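Reading Soil Moisture Below the Root Line: Herman Krishnan on the Truvness Probe Trials

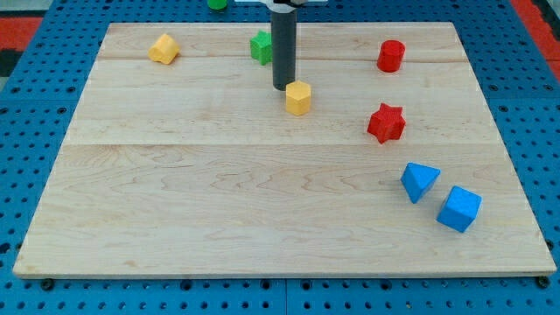
A light maple board on a perforated blue table.

Mar 16, 2021

Irrigation scheduling in orchards still depends largely on sensors placed in the top foot of soil. Herman Krishnan, an agricultural engineer at Bullier, has spent three growing seasons on the layer beneath it. His group runs Truvness, a network of buried probes that record moisture and temperature at four depths under almond and pear trees.

Krishnan began with the reason for going deeper. "A shallow sensor tells you when the surface has dried," he said. "The grower irrigates, the reading recovers, and everyone is satisfied. Meanwhile the water that went past the roots doesn't appear in any record. In a sandy block that can be a large part of what was applied."

The current network has 62 probes, most of them at the Espinoza orchard, where soil texture changes sharply from the east side to the west. Each probe is a sealed tube with four pairs of electrodes. It measures how the soil around each pair stores electrical charge, a property that changes with water content, and converts the result with a calibration curve for that soil.

The calibration took longer than the hardware. The curves supplied with the electrodes were made for loam and read too wet in clay. Krishnan's group took 391 soil cores over the first two seasons, weighed them, dried them in an oven and weighed them again. "It is slow work and there is no clever substitute," he said. "We tried to borrow a curve from a neighboring block with the same soil name on the map. The error was larger than the effect we wanted to measure."

Installation was the second source of error. An air gap along the tube gives a false dry reading, and water running down the same gap gives a false wet one. The first probes went into holes drilled slightly oversize and packed with a slurry of native soil. Several of those shrank away from the wall by November. The group now cuts a tapered hole to match a tapered tube and uses no slurry at all.

"You push it in and it stops where it should," Krishnan said. "If it goes in easily, pull it out and start another hole."

Data from the probes goes to a model called Fluvis, which estimates how much water moves below the roots after each irrigation. The model runs once an hour. It doesn't open or close any valves, and Krishnan wants to keep it that way for now. The grower sees a suggested run time for each block and decides whether to use it.

Asked how often the suggestion is followed, he said the answer depended on the block. In the sandy rows the suggested runs are short and frequent, and they fit the existing pump schedule. In the clay rows Fluvis often calls for a long wait between irrigations. "The trees look fine and the surface is cracked," he said. "A grower sees the cracks. I understand why he turns the water on."

Radio range has been less of a problem than expected. The farthest probe sits 700 yards from its receiver and loses few readings until the canopy fills in. After that, wet leaves weaken the signal, and the probes store their readings and send them later. A battery lasts 111 days at the present reporting rate. Krishnan would like it to last a full season, and his group is testing a version that reports less often when the soil is stable.

Salinity remains unresolved. Salts raise the conductivity of the soil water and push the readings upward, and the correction now in use assumes that the salt level stays constant through the season. "It doesn't," Krishnan said. "It climbs until the rain comes. We know the direction of the error but we don't have its size at every depth."

The next probes will carry a separate conductivity measurement at the two lower depths. They are due to go into the clay rows first, before the spring irrigations begin.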